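August, heating notes continued

6.40 a.m. Pressure at the gauge just under one bar, system cold. Last night it was a shade over one and a half, also cold, so the loss overnight is about the same as the night before. Boiler off throughout, pump off, filling loop disconnected at both ends and capped. That removes the filling loop from the list. I had half hoped it would be the filling loop.

What remains: the expansion vessel, the relief valve, the heat exchanger, any joint on the ground floor run, and the radiators themselves. A failed vessel would show as a big swing between hot and cold, and the swing has been modest all summer on the hot water side. With everything cold it should not matter at all. I checked the air side with the tyre gauge anyway and got a firm reading and no water at the valve. Vessel sound.

Relief valve next. Tied a freezer bag over the outside discharge with a cable tie and left it for the morning. Dry inside when I took it off at eleven. I will put it back tonight, in case it only weeps when the boiler has been running, but I don't expect anything.

That leaves the pipework, the part I did not want. The main flow and return leave the boiler in 28 mm and drop under the hall floor, and from there it is 22 to the back of the house and fifteen to each radiator. The drawing that came with the house shows the branch to the front room teeing off under the stairs. Having had that board up, I can confirm that it does not. There is an old capped stub under the stairs, painted over, and no sign of a live tee. The front room must be fed from somewhere further along, most likely under the carpet by the table, where there is no access without lifting a good deal of it.

Rang Rathjen when the trade counter opened and asked about isolating valves in 28 compression. They have them, two in stock, full bore lever type. The man suggested fitting one on each of flow and return directly after the boiler so that boiler and house can be tested separately. This is what I should have had from the start. It means a drain down, so I may as well change the two seized radiator valves in the same session. Ordered the pair, plus a drain cock, olives and a pair of the Trilo lockshields, the short-bodied ones, as the tails in the back bedroom are set close to the wall.

Wayne Cheetham came at half past nine to look at the boiler end. His view was that the heat exchanger is unlikely. On a Vultel of this age he would expect to see it at the condensate first, and the level in the trap is steady when the boiler is off. We isolated the boiler as far as its own service valves allow and left it for an hour. The gauge is on the boiler side of those valves, a point neither of us raised until the kettle was on. So for that hour we were testing the boiler alone, and it held. Needle did not move. Useful by accident. It clears the exchanger and the relief valve together, provided the service valves were properly shut, and the one on the return has always felt vague at the end of its travel.

Wayne wants to use a leak sealer. I said no for the present. It may well work, but I would not then know where the leak was, and I have the automatic air vent and a plate filter to think of. He said most people don't care where the leak was. Agreed to come back to it in September if I have found nothing.

Noted the gas meter while he was there: 1,265 since the last time I wrote it down, units as on the dial. I should label these properly. Somewhere in the spring pages I changed from the dial figure to the billed figure without saying so, and the column is now useless for comparison.

12.15. Walked round every radiator with a sheet of dry kitchen paper and wiped each joint: valve nut, tail, spindle, air vent, and the bottom seam from end to end. Results as follows. Hall, dry. Kitchen, dry, though there is green crust on the spindle from an old weep. Bathroom, damp at the vent, a trace only, and nipped up by an eighth of a turn. Back bedroom, dry. Front bedroom, dry, paint lifting at the bottom seam on the left, to be watched. Front room, the big one by the window, dry at everything I can reach. The big one is rated at 2,000 watts on the label and is oversized for the room. It should have come down a size when the window was replaced.

A trace at a bathroom vent does not account for half a bar a night. I measured what half a bar means in water by drawing off into a jug at the hall drain until the needle fell by that much. It came to rather less than the jug holds. That is a smaller amount than I had been imagining, and spread over a night under a floor it could easily evaporate before it marked anything. The absence of a stain on the kitchen ceiling tells me less than I thought.

Bins, before I forget, as they go out tonight: kitchen, bathroom, and the small one in the front room, the last well filled.
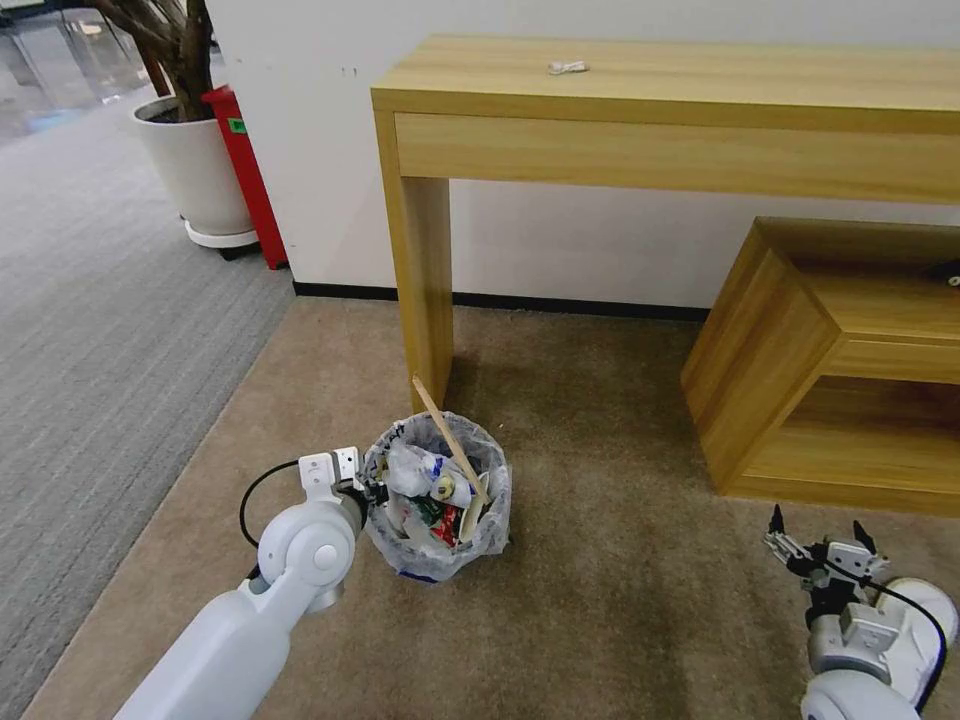
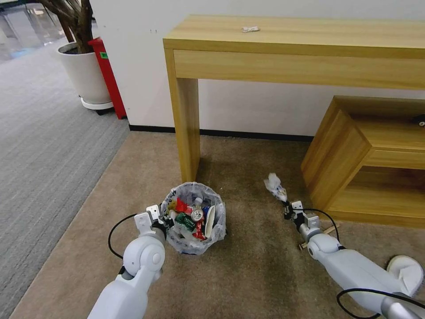

Front room: small bin, beige carpet, light wooden stick.

2.00 p.m. Tried the listening method. Repressurised to two bar, pump off, fridge off at the wall, windows shut, long screwdriver with the handle against the ear. Nothing at the hall, nothing at the stairs. A faint something at the pipe clip behind the kitchen door, which stopped when I turned off the stopcock for the mains, so it was the cold supply and not the heating. Next door's cistern can also be heard through the party wall if one waits. As a method it is poor for a leak this slow, and I would not repeat it.

Better idea from Helmut Brandes, by telephone. He had the same fault in the old house at Mukgate and found it by temperature. Run the system hot for an hour, shut it off, and go over the floor with a cheap infrared thermometer on a regular grid, writing down each reading. The pipe route shows as a ridge, and a wet patch shows as a place where the ridge is broader than it should be and stays warm longer. He was careful to say that carpet blurs it and that he had bare boards. He also said to start with the floor at an even temperature or the figures mean very little. His leak was at a joint that had been done up by hand and never finished with the spanner, and had held like that for years.

I have the thermometer already, from the loft work. Set the room thermostat down at lunch and let everything settle. At four the front room floor was at 21 degrees wherever I pointed it, which is even enough. Ran the boiler on the heating circuit with all windows open, an absurd thing to do in August, and took the first set along the skirting by the window wall and then inwards in strides. The ridge is there. It comes in from the hall doorway, runs parallel to the party wall and turns under the table towards the big radiator. So the tee is in the hall after all, only on the far side from where the drawing puts it.

No obvious broad patch. The readings near the turn are a little higher than I would expect and fell more slowly in the hour after, but the underlay may be doubled there, and I have one set of figures only. Will repeat in the morning from cold, with the same grid, before drawing anything from it. Chalk does not take on carpet, so I have marked the edges of the grid with masking tape on the skirting.

Still to do. Bag back on the discharge pipe. Collect from Rathjen. Find out whether the return service valve on the boiler shuts fully, without which this morning's test is only half a test. Borrow the long floorboard chisel back from Helmut. Redraw the pipe plan with the front room branch where it is — pencil for now, and the old drawing to be kept with it and marked as wrong.

9.50 p.m. Topped up to one and a half bar, cold, filling loop off and capped. Bag on. Bathroom vent wiped and dry.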